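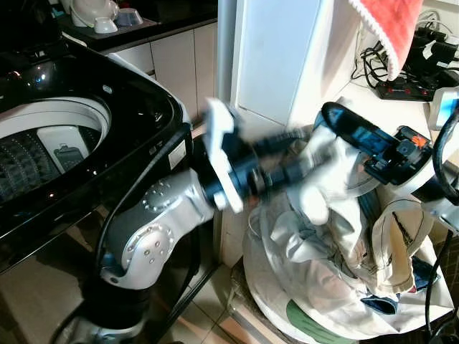
Figure 1. A black top-loading washer, drum open.

Who Runs the Off-Campus Housing List? A Look at One Student Service at Lelau College

Aldana Salinas
Final project, Higher Education Administration
Submitted Jun 9, 2019

This site uses cookies to improve your experience. By continuing to browse you agree to our use of cookies. Accept | Manage settings

1. Background

Lelau College does not have enough rooms on campus for all of its students. First-year students are required to live in the halls. After that most students move out, and many of them find a place through the off-campus housing list kept by the college. Landlords send in a form, the college posts it, and students contact the landlord on their own.

Until last year the list was run by the Housing Office in Espinoza Hall. It was then moved to the Office of Student Affairs as part of a larger change in who reports to whom. The move was announced in one paragraph of a staff newsletter. I could not find a notice that went to students.

I picked this topic after trying to report a wrong address on the list and being sent back and forth between the two offices. I wanted to know which office was responsible for what, and if the move had made any difference to the people who use the list.

2. What I did

I used three sources. The first was the list itself. I saved every listing that was up in April, which came to 352. For each one I wrote down if it gave the rent, the length of the lease, what utilities were included, laundry, and the date it was last updated.

The second was a short survey. Student Affairs agreed to send the link to 2000 students living off campus, and 266 filled it out. The questions were about how they found their current place, if they had used the list, and who they would contact with a problem.

The third was interviews. I talked to nine people: four students, three landlords, and two staff members, one from each office. The staff members asked not to be named. I took notes by hand and did not record anyone.

3. The list

The quality of the listings is uneven. Rent was the item most often filled in, and the date of the last update was the one most often missing. The form does not require a date, so an old listing looks the same as a new one. One of the landlords told me her apartment had been rented since the winter and she was still getting calls. She had asked for it to be taken down but was not sure the email went to the right place.

Laundry was hard to code. Some landlords wrote "laundry" with nothing else, which could mean a washer in the unit, a shared room in the basement, or a laundromat down the street. I ended up making a separate category for "unclear." The same problem came up with parking.

The form was written by the Housing Office and was carried over without changes. The staff member in Student Affairs said they have wanted to rewrite it but the list runs on a system called Ziner, and only Housing has a login that can edit the form. Student Affairs can post and remove listings but cannot change the questions. Neither office had asked the other about this before I brought it up.

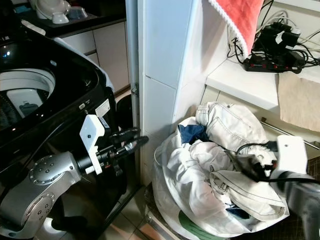 The two offices also keep separate email addresses for the list. The old one still works and is still printed on the map given out at orientation. Mail sent there is forwarded when someone has time. In my interview with the Housing staff member I was told this happens "most weeks."

4. Survey results

Students who answered the survey mostly found their current place through friends or by taking over a lease from someone they knew. The college list came after that. Of the students who had used it, a majority said it was helpful for getting a sense of rents, and fewer said they signed a lease because of it.

The question on who to contact had the most mixed answers. Housing was the most common choice, even among students who moved off campus after the change. A good number left it blank. In the comment box several students said they did not know the college had anything to do with the list at all - they thought it was a private website.

There were also comments asking for things the list does not do now, such as roommate matching and reviews of landlords. Both offices told me they do not want to host reviews for legal reasons. I did not look into this further.

5. Other schools

I compared our list with the one at Zulter State, a larger school in the same region. Their list is run by one full-time person and listings come down after a set period unless the landlord renews them. Their form asks for laundry as a choice from a menu, so the answers can be searched. They also charge landlords a small fee, and Lelau does not. I am not suggesting a fee. Two of the landlords I interviewed said they would stop posting if there was one.

6. Recommendations

Give Student Affairs full access to the form in Ziner, or move the form back to Housing along with everything else. Either would be better than splitting it.

Add a required date and an automatic end date to each listing.

Replace the open boxes for laundry, parking, and utilities with menus.

Close the old email address and reprint the orientation map.

7. Limits

The survey was voluntary, and students who had trouble with housing may have been more likely to answer. I only looked at the listings in one month, and spring is the busy season. I did not have access to listings from before the move, so I can describe how the list looks now but not how it compares to before. The landlord interviews were with people who answered my email - larger rental companies did not reply.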